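Subject: Re: [filmnights] Projecting old serials - anyone in?
Date: 30 May 2024
To: filmnights list

> Hi all, has anybody on the list ever sat through a whole silent serial
> with other people in the room? We have the Foldale hall free on Sunday
> evenings in the fall and I keep wondering if we could fill it with
> something other than noir. My worry is that people come for the first
> chapter and then drift off. Also the music question. Do we play a
> recording, find a pianist, or just run it quiet?

Yes! Count me in, and please don't give the hall to anything else before we've talked this through.

I saw one done in Dinville a couple of winters back and I still bring it up at dinner. It was a crime serial in 8 chapters, two a night, with a long break in the middle where everybody stood around arguing over who the man in the gray gloves was. I'd never been to a screening where strangers talked to each other that much. By the third night people were booing the villain (quite softly, it was a library) and a kid in the second row was shouting warnings at the heroine.

On the drifting off: some did. The first night was packed, the second was thin, and then it picked up again, I think from people telling their friends. What helped was a half-page recap handed out at the door, so you could walk in on chapter five and be fine. I'd be glad to write ours. I love writing those. If you keep the tone of the old intertitles you can get an entire kidnapping into one sentence.

For the music I'd vote pianist if we can possibly get one, even for the opening night only. A recorded score is fine and some of them are lovely, but there's a thing that happens when a player sees the room lean forward and holds a chord a little longer. Running it quiet I would not do. I tried that at home with a two-reeler and all I could hear was the refrigerator.

Speed matters too, and I'd like whoever sets up to check it before anyone is seated. A lot of the old transfers were made too fast and everybody scurries. The one they used in Dinville ran at a natural pace and the acting came across completely differently - small, tired gestures, people thinking before they moved. I had always taken that style for arm-waving and I was wrong.
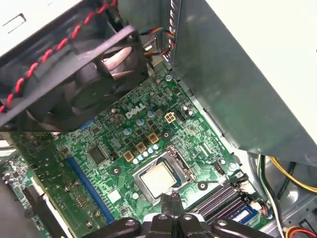 Dell motherboard and case fan, cover off.

As for what to show, my first choice would be The Vakonar Letters. It's a mountain picture that somehow turns into a spy story around chapter three, and there's a train sequence that I would put up against anything made since. The print I know has a few rough patches and one missing scene that's covered by a title card, and I don't mind that a bit. The heroine does nearly everything herself, including a climb down the outside of a hotel that had my palms sweating. It runs 154 minutes all told, so two Sundays would do it if we're nervous about asking for more.

Second choice, if people want something lighter, is the Marchal comedies. They aren't a serial, just shorts with the same put-upon postman, but they play like one if you put them in order, and the dog gets better from film to film. You could run one before each chapter of the other thing. A short, a chapter, a break, a chapter, home by ten. That would be my dream evening.

A few practical bits from my end. I can bring my own folding screen if the wall in the hall is still that yellowish cream. It's not huge, but it's very white and it goes up fast. I also have a box of 800 blank postcards left over from another project, and they'd make nice invitations if somebody with better handwriting than mine will help. And I'd ask for the front row to be left out entirely, the necks on that side of the room suffered badly at the Western night.

Could we try for a first date in September? The evenings are getting dark by then and the hall isn't freezing yet. I can do any Sunday except the last one.

Do you know yet whether the hall piano has been tuned? The low end was pretty sour when I last tried it, but for a villain that might do.

Very happy you asked this!

-- 
filmnights: reply to all goes to the whole list
To leave, send a blank message with "unsubscribe" in the subject line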